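Leaseholders' and Residents' Forum: Veseo Court
Board: Consultations and Notices
Topic: Proposed revision of the shared kitchen rules
Status: open for comment until the end of the consultation period, January 2023

Posted by: J_Nikolovski (House Management)

Residents are invited to comment on the proposed revision of the rules governing the shared kitchens on each landing. The present rules were adopted when the building had 21 rooms in use. It now has 43, and the kitchens have not grown in the same proportion.

The principal changes are as follows.

Clause 4. Crockery, pans and chopping boards are to be washed, dried and returned to a cupboard within two hours of use. At present the rules say only "promptly".

Clause 6. Items left out overnight will be placed in a crate beneath the window and may be collected from there. Items not collected within seven days will be disposed of.

Clause 9. Each landing will contribute equally to a fund for shared equipment, to be held by House Management. The opening balance would be £2,444, transferred from the former laundry account.

Comments should state the clause to which they refer. Comments on parking should be made in the parking topic.

Jasmina Nikolovski

Posted by: S_Todorova (Landing 2)

I write with reference to Clause 4. The two-hour limit is reasonable for pans. It is less reasonable for chopping boards. A wooden board put into a closed cupboard while still damp will warp or grow mould, and the cupboards on Landing 2 have no ventilation of any kind. I have replaced two boards at my own expense for this reason.

I would propose that boards be exempt from the cupboard requirement, provided that they stand upright in a rack and do not lie flat on the worktop. A rack takes up very little room.

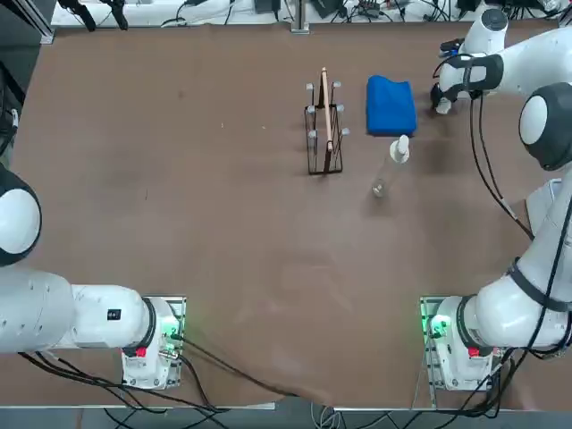 Drita Papadopoulos has written to me separately that she would not support any exemption, on the ground that one exempt item very quickly becomes ten, and I report her view in fairness. I do not share it. A rule may name boards and stop there.

Senad Todorova

Posted by: D_Papadopoulos (Landing 3)

As my view has been reported, I should like to state it in full.

Before the present rules were adopted, Landing 3 allowed a kettle to be kept out. Within a month there were four kettles, a toaster, a rice cooker and a quantity of jars. Each was defended by its owner on the same basis as the first. The worktop on our landing is short, and a resident who wishes to roll out pastry must already ask others to move their belongings.

I accept what is said regarding damp. The remedy is to dry the board with a cloth and leave the cupboard door open for an hour. I have done this for six years and have had no mould.

I have no objection to Clause 6 or Clause 9.

Posted by: N_Dimitrov (Landing 1)

On Clause 4: an open cupboard door at head height is a hazard. A visitor to Landing 1 cut his forehead on one last July, and House Management has the entry in the accident book. I could not support a practice that relies on doors being left open.

On Clause 6: seven days is too short. Several residents work away for a fortnight at a time. I suggest twenty-eight days, with a note placed under the door of the owner where the owner is known.

On Clause 9: I ask House Management to confirm whether the laundry account was closed by a vote. My own papers show a balance of £3,490 at the last statement circulated. The figure given above is considerably lower.

Posted by: J_Nikolovski (House Management)

In reply to Nermina Dimitrov on Clause 9: the balance of £3,490 was correct at the date of that statement. The difference was spent on the final invoice from Zirkar for removing the old machines and making good the floor. The invoice may be inspected at the office on request. The account was closed by a vote of the annual meeting, item 7 of the minutes.

On Clause 6, the period can be extended. Twenty-eight days may present a difficulty, as the crate is of limited size. I will put forward fourteen.

Posted by: N_Dimitrov (Landing 1)

I am obliged for the explanation and will inspect the invoice. Fourteen days does not meet the point. A resident who is away for a fortnight returns on the day the item is thrown out. Twenty-one would be acceptable.

Posted by: SelmaN (Landing 2)

I am new to the building and hope it is in order for me to comment.

I agree with Senad Todorova on the boards. I would add that Clause 4 does not say what is to happen with tea towels and dishcloths, and on our landing these cause more ill feeling than the boards. Wet cloths are left over the tap, over the oven handle and on the backs of chairs. Could the clause provide for a rail?

In my previous residence, which was managed by Tjoa, each person had a numbered hook inside the kitchen door. It worked well enough, although the hooks were badly fixed and came away from the plaster.

Selma Nikolaidis

Posted by: D_Papadopoulos (Landing 3)

I would support hooks. They take nothing from the worktop. The fixings should be suitable for plasterboard.

I remain opposed to the exemption for boards, but I should be prepared to see it tried on Landing 2 alone, where it is wanted, and reviewed after six months. It should not apply to Landing 3 in the meantime.

Posted by: S_Todorova (Landing 2)

I am content with a trial on Landing 2. I would ask that the review consider the condition of the boards as well as the state of the worktop. One rack per kitchen would be sufficient, and I do not ask for it to be paid for from the fund.

Posted by: J_Nikolovski (House Management)

The following amendments will be put to the residents' meeting.

Clause 4: trial exemption for wooden boards kept upright in a single rack, Landing 2 only, for six months.
Clause 4A (new): one hook per resident for cloths. A quotation will be sought from Citow.
Clause 6: period extended to twenty-one days.
Clause 9: unchanged.

Landing 4 has not yet commented. Its residents are reminded that their kitchen is also covered by the revised rules.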